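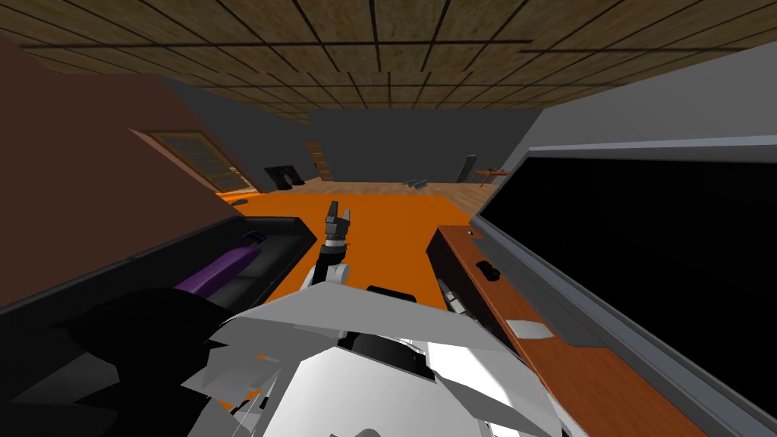

Simulated robot over an orange floor area, gripper slightly open.

Rikby Greetings Corpus

Short seasonal and family-occasion messages from small retailers, with occasion labels. Maintained by Ineke Groen and Chia-jung Tseng. Last revised 17th August.

Summary

Each record is one message sent by a shop to its customers for a family occasion: Mother's Day, Father's Day, Grandparents' Day, a new baby, back to school, or the December holidays. Messages were taken from newsletters and shop blogs with the written consent of the business. There are 33 contributing businesses and 7 occasion labels. The seventh label, other, covers store anniversaries and anything the annotators could not place.

Files

messages.tsv
One message per line, UTF-8, tab separated. Line breaks inside a message are stored as \n.

labels.tsv
Message id, occasion, kinship terms, annotator initials.

shops.tsv
Shop id, trade, country. Names are withheld except for Wanport and Van der Linden, which asked to be credited.

CHANGES
Revision notes, newest first.

Fields

id: string, stable between revisions.
shop_id: string, joins to shops.tsv.
occasion: one of mothers, fathers, grandparents, baby, school, december, other.
kin: semicolon-separated list of kinship words as written (mum, mom, nan, pop, oma). Spelling and capitalization are not normalized.
body: message text. Signatures are kept. Coupon codes are replaced with CODE.
region: AU, CA or NL. Blank where the shop ships to more than one.

Annotation

Zoia Koval and Fenna Postma labelled every message independently. Disagreements went to Hilde Jansen. The most common conflict was between mothers and grandparents in messages addressed to "all the mums and nans"; these are labelled mothers if the subject line names the day, otherwise other. Guidelines allow one occasion per message. Step-parents and foster parents are recorded in kin only when named.

Messages longer than 40 lines were trimmed to the greeting and sign-off. The trimmed column in labels.tsv is 1 for these.

Known issues

Father's Day falls on different dates in Australia and Canada. Do not infer the occasion from the month.
Van der Linden reuses its December text with small edits. Near duplicates have not been removed.
The colour names in a few gift guides were machine-translated by the shop and left as they were.
Bilingual messages are stored as a single record. There is no language field.
Emoji were lost from messages exported through Cernumex before revision 7.

Intended use

Occasion classification, study of kinship vocabulary in retail writing, template testing. The corpus is too small to train a generator and is skewed toward gift, stationery and bath-product shops.

Licence

Non-commercial research use. Redistribution of shops.tsv requires permission from the maintainers. A business may withdraw its messages at any time; withdrawn ids are listed in CHANGES and should be deleted from local copies.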